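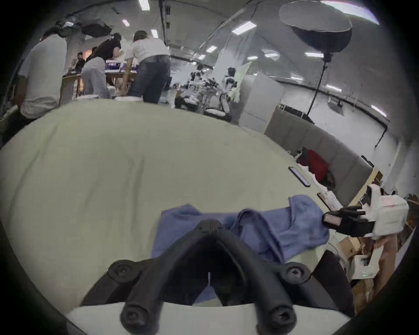 Galtik publishes folding and rolling method for mixed garment returns

Reference sheet and cloth table cover specification now available to laundries, hire firms and charity sorting rooms

SERNITZ, September - Galtik, the textile handling consultancy, has published a written method for folding and rolling soft garments at a shared worktable. The document is called Flurnadine and covers table preparation, garment orientation, rolling, edge control and stacking. It is issued free of charge to sorting rooms, uniform hire firms and small commercial laundries.

Flurnadine replaces the two separate sheets that Galtik issued for knitted and woven goods. Users of those sheets reported that garments of mixed or unknown fibre were being handled under whichever sheet was nearer to hand, with different finished widths as a result. The new method applies a single sequence to both groups and sets out the exceptions in an appendix.

Scope

The method applies to single-layer and double-layer garments without rigid parts: T-shirts, light sweatshirts, tunics, pyjama tops, aprons and similar. It does not apply to tailored jackets, pleated items or anything with boning. Garments with metal fastenings may be rolled if the fastening is closed and placed on the inner face.

The trial set consisted of 244 garments drawn from ordinary returns at the Sernitz sorting room. No item was ironed before use. Each was released on to the table in a heap, opened out, aligned and then folded or rolled according to its weight.

Table preparation

A bare hard surface allows light fabric to slide when one end is pulled. Flurnadine therefore specifies a cloth cover, fitted before work starts and kept in place until the end of the shift. The cover should be plain, in a colour that differs from most of the goods, and large enough to hang down over the front of the table. It should be fixed at the back edge. Small creases in the cover are acceptable. Ridges that lift the garment are not, and should be smoothed out by hand between items.

The clear working area in front of the operator should be at least twice the width of the widest garment in the batch. Finished goods are moved to a separate surface and are not stacked on the cover.

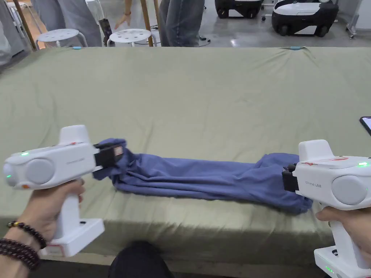

Rolling is the part of the method that differs most from the earlier sheets. The garment is first folded lengthwise so that both side seams lie inside, then rolled from the hem towards the collar. The roll is kept loose at this stage. It is then taken by both ends at once and drawn out along the line of the table, as with the blue garment on the green sheet, where the middle sags a little and the underside still rests on the cover. A slight sag is correct. A roll pulled completely straight tends to spring back when released and loses its width. Where one end is wider than the other, as it is on that garment, the wider end is laid down last and the spare fabric turned under. The clips at the back edge hold the cover while the roll is being drawn.

Rolls are set down with the free edge underneath and left alone before stacking. Galtik recommends a stack height of no more than 6 rolls for knitted goods. Woven goods may be stacked higher if the shelf has a back panel.

Folding

Garments that are too short to roll are folded flat. The sequence is sleeves, sides, hem, and the finished width is 300 mm for all adult sizes. A card template of this width may be placed on the upper back of the garment and withdrawn after the second side fold. Experienced operators generally stop using the template, although it remains useful for slippery fabrics.

Collars are left open. Hoods are folded down on to the back panel before the sleeves are brought in - this is the only point at which the order differs from the earlier woven sheet.

Availability

Flurnadine is supplied as a printed wall sheet with a longer set of notes. The notes contain the fibre appendix, a fault table and a cutting plan for the table cover. The Vukadinović laundry supply depot in Sernitz holds printed copies and will cut covers to size for customers who bring table measurements. Existing holders of the knitted and woven sheets will receive the new version by post and may discard the old ones.

About Galtik

Galtik is a consultancy based in Sernitz. It writes working methods for the sorting, folding and storage of household and workwear textiles.

Requests for copies should be sent to the Galtik publications desk, stating the number of worktables in use.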